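Who gets to keep the easy rooms?

I did 2 summers in hotel housekeeping when I was younger and I still can't walk past an unmade bed without wanting to strip it.

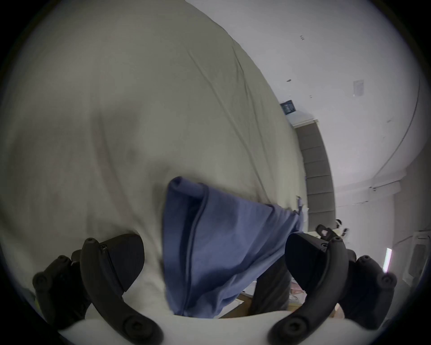
So when my old supervisor, Halima Obi, rang to say the place she runs now was going to have machines helping with the linen, I had opinions before she'd even finished the sentence. Loud ones, mostly. I've had a few months to calm down and go and see her, and I've changed my mind about some of it and dug my heels in about the rest.

The hotel is the Avlow, 83 rooms, the sort of place people stay in for weddings and training courses. The company doing the automation is called Nimutden, and the idea is that a gripper on an arm learns to handle sheets, throws and pillowcases the way a person's hand would. That's harder than it sounds! A sheet has no shape of its own. You pick up a corner and the rest does as it likes, and a good housekeeper reads all that through her fingertips without thinking about it.

Which brings me to my first grumble. To teach the thing, somebody has to show it, and the somebody is the housekeeping team. They hold the gripper tool in their own hands and do the job with it, over and over. Halima's people were paid their normal hourly rate for this. I think that's cheeky. If you ask a woman to make a bed, you pay her for making a bed. If you ask her to hand over how she does it, so that a firm can sell it to every hotel in the country, surely that's a different bit of work with a different price on it?

Funmilayo Yusuf, who has been on the second floor for 8 years, put it better than I can. She told me she'd never been asked to explain her corners before. Trainees just copied her. Now she'd had a young man with a laptop asking why she turns her wrist at the end, and she found she rather liked being asked. Then she went home and wondered what she'd given away. I think both of those feelings are fair and I don't see why she should have to pick one.

My second grumble is about the easy rooms. Every housekeeper knows there are easy rooms (one tidy guest, one night, bed hardly touched) and horrible ones, where there's been a hen party and there's glitter in the bath. The easy ones are how you get through the day. They're where you catch up, stretch your back and hum a bit. If the machines get good at a plain bed, they'll be given the plain beds, and the people will get glitter from morning till night on the same quota. I've not seen a single sales brochure mention that.

Now, the part where I've shifted. I used to think anyone who loved this trade would want to keep every bit of it, and I was being soppy. I don't miss lifting mattresses. Halima's wrists are wrecked, and so are mine on a cold morning. If something with bolts in it wants to take over duvet covers, let it – I'd shake it by the gripper. It's the terms I'm fussed about. Cut the quota when the easy work goes. Pay properly for the teaching. And let the housekeepers say when the machine isn't good enough, because a manager glancing in from the doorway won't spot a badly tucked corner.

Halima has asked for the lower quota in writing. She's supposed to hear back in May. The team have a meeting before then, in the staff room behind the kitchen, and Funmilayo says she's going to bring up the hourly rate even if her voice wobbles. I've promised to bake something.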